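Scripted demos in simulation: policy only works when the blocks start in one order

Statdale Answers > Manipulation > Imitation learning

Asked July 14, 2018 by kiyengar
Tags: behavior cloning, simulation, demonstrations, bimanual

I am collecting demonstrations in simulation for a two-arm pick-and-place task. Small blocks start on top of a flat box and have to be moved one at a time to a target on the table. The demonstrations come from a scripted expert with access to the full simulator state. It reads the block poses, picks the nearest free block with whichever arm is closer, lifts, moves, releases and returns to a rest pose.

I have 1685 episodes. The script reports success on all of them, although 21 of those look wrong on playback (a block is nudged off the box and ends up near the target anyway). I have left them in for now.

The learner is plain behavior cloning on one overhead camera plus joint positions. No recurrence, no history. Training loss goes down and held-out loss follows it. In rollouts the following happens:

1. With the block layout used during collection, it usually finishes.
2. With the layout mirrored, the arms go to where the blocks would have been and close on nothing.
3. Sometimes an arm stops above a block with the gripper open and stays there until the episode times out.

Layout during collection was a fixed pattern with a few millimeters of noise on each block. Object colors, lighting and camera are constant.

Questions: is this a data problem or a model problem? And if it is data, do I need more episodes or different ones? Collection on our machine is slow, so I would like to avoid throwing away what I have.

Kamala Iyengar

Comments on the question

gkun: What control rate, and do you record the pause before the gripper closes?

kiyengar: 50 Hz. The script waits 0.4 s above the block before descending so the arm can settle. Yes, it is recorded.

gkun: Then (3) is probably the pause. See below.

2 answers

Answer 1 (score 2)
by ziltummont_lab

More data. We had the same thing and it went away when we collected more. Also try a bigger network and lower the learning rate. You can add image augmentation, random crops worked for us.

Comments

kiyengar: More of the same layout or different layouts?

ziltummont_lab: We did both at once so I can't say. Probably different.

gkun: Random crops are fine here but keep the shift small. If the crop moves the blocks in the image and the joint targets stay the same, a large shift teaches the wrong thing.

Answer 2 (accepted, score 14)
by Gizella Kun (gkun)

Mostly data. You have two separate faults and they need separate fixes.

Fault A: the layout. A few millimeters of noise on a fixed pattern gives you one demonstration recorded 1685 times. The policy can reach low loss from joint positions alone, and your held-out set will not catch it because it was drawn from the same pattern. Test this before collecting anything: blank the camera input and retrain. If the loss barely changes, the images are not being used.

To fix it, sample the position of every block over the whole area it could reasonably occupy, reject layouts where the fingers would collide with a neighbor, and sample yaw too. Move the box itself a few centimeters and rotate it. Start the arms from a spread of rest poses. Then build a held-out set by region, for example by reserving one corner of the box that never appears in training. A random split tells you very little on scripted data.

Fault B: the pause. At 50 Hz a 0.4 s wait is 20 frames in which the observation is nearly constant and the recorded action is "do not move". One frame after that, with the same observation, the action is "go down". A policy with no history cannot separate the two, and the majority wins. Options, in the order I would try them:

a. Remove the wait from the script and slow the approach so the arm settles on the way.
b. If you can't, drop frames where commanded motion is below a threshold, but keep the ones where the gripper command changes.
c. Give the policy history, or have it predict a short run of actions per step.

(a) costs nothing. Note that (b) changes the timing of the data, so check that your controller still tracks the result.

On the 21 bad episodes: remove them. Your success check looks only at the final position of the block. Add a condition that both fingers are in contact while the block is above the box surface. I would rerun that check over the whole set, as there may be others that look normal at playback speed.

On numbers. When I rebuilt our set for the Drestero task I recorded 421 episodes with full layout sampling and kept 275 after filtering. That beat the older fixed-layout set, several times the size, on every held-out region. I would not read the ratio as a general rule. The task was short and the expert was clean. 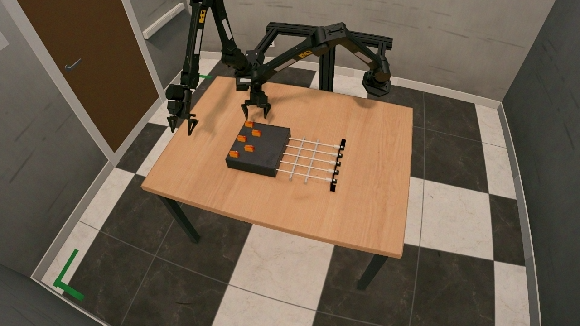 Layout sampling also has to take in the rest of the table and both arms, and this is where scripted experts tend to break. In our Siddiqui bench scene, the render I go by when I set the ranges, the five orange blocks are staggered on the left half of the black box and the right half is bare. An expert tuned on starts like that never shows the learner a pick from the right half, next to the white rods and crossbars, where there is less room for a low lateral approach. Both grippers point down and are open, one over the left edge of the table and one just above the far edge of the box, so a "nearest arm" rule settles on a favorite if the starts never vary. I log which arm made each pick and look at the split per region before training. If one arm has no picks in a region where both can reach, I force the choice at random for part of the set.

Keep your existing episodes. After filtering, mix them in at a low weight, or use them only to check that the new pipeline reproduces the old result. Do not let them dominate a batch.

One more thing – record the random seed and the script version with each episode. When a rollout fails you will want to regenerate the nearest training layout and compare.

Comments

kiyengar: Blanked the camera and retrained overnight. Loss is nearly identical. So it was ignoring the images.

gkun: Expected. Fix the layouts first and repeat the same test.

kiyengar: Removed the wait as in (a). The arm no longer hangs above the block on the old layout. Regenerating with sampled layouts now. How far do you move the box?

gkun: Start with 3 cm each way and 15 degrees. Widen it once the expert succeeds everywhere inside that range. Expert failures near the limits are usually inverse kinematics – log them separately from dropped blocks.

ziltummont_lab: Does the contact condition work if the gripper pads are soft bodies?

gkun: Depends on the simulator. I used rigid pads.

kiyengar: With the contact condition the script rejects more than the 21 I found by eye. Will post the count when the rerun is done.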